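Choosing a Grip: Inside a Long Comparison of Robot Hands

The workshop at Wukora opens at 7 a.m., and by the middle of the morning the first set of trials is usually complete. The company repairs and rebuilds small machines for packaging firms, and for most of this year one corner of its floor has been given over to a single question: which gripper should go on the end of its two new arms.

The question is less simple than it sounds. Gripper makers publish figures for force, stroke and weight, and these are useful as far as they go. They say little about how a pair of fingers will behave in a tight space among rods and brackets, where the part to be held is small and the camera has a poor view of it.

Three products made the short list. The Seretti is a two-finger electric model with wide, flat pads. The D'Amico is also electric, with narrow fingers that can be changed by removing 2 screws. The Cleson runs on air and was the least costly of the group. Each was fitted to the same arm and run by the same controller, so that differences in the results could be traced to the hand.

What Was Measured

The staff settled on a plain test. The arm reaches into a machine, takes hold of a small fitting, draws it out and sets it down in a tray. A trial counts as a success only if the fitting arrives in the tray without a second attempt. In all, 3,582 trials were recorded between March and October, with no fewer than 1,000 for each gripper.

The Cleson was the fastest and did well on open benches. Inside a machine, its air line became a burden, and the staff spent a good deal of time routing hose. The Seretti held parts firmly, but its pads often touched a neighboring surface before they reached the fitting. Of the trials that failed, 292 were put down to contact of this kind.

The D'Amico was slower to close than either of its rivals. It was also the only one of the three that could be brought in from below, between fixed hardware, without changing the path of the arm.

The View From the Wrist

A second part of the study concerned the camera. Wukora first placed one on a stand beside the bench, where the arm itself blocked the view at the moment of contact. A small camera at the wrist was then added. It keeps both fingertips in sight and shows how much room is left between them and whatever lies ahead, whether a threaded rod overhead or a panel behind. Large surfaces close to the lens tend to blur and can fill much of the picture - a drawback that the staff have come to accept.

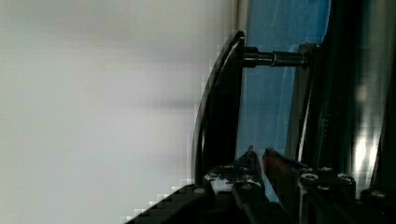 What Comes Next

Wukora intends to fit the narrow fingers to both arms and to keep the Seretti for bench work, where its wide pads are an advantage. The Cleson has been returned to its supplier. Tests of a second controller are planned for the winter, using the same fittings and the same tray.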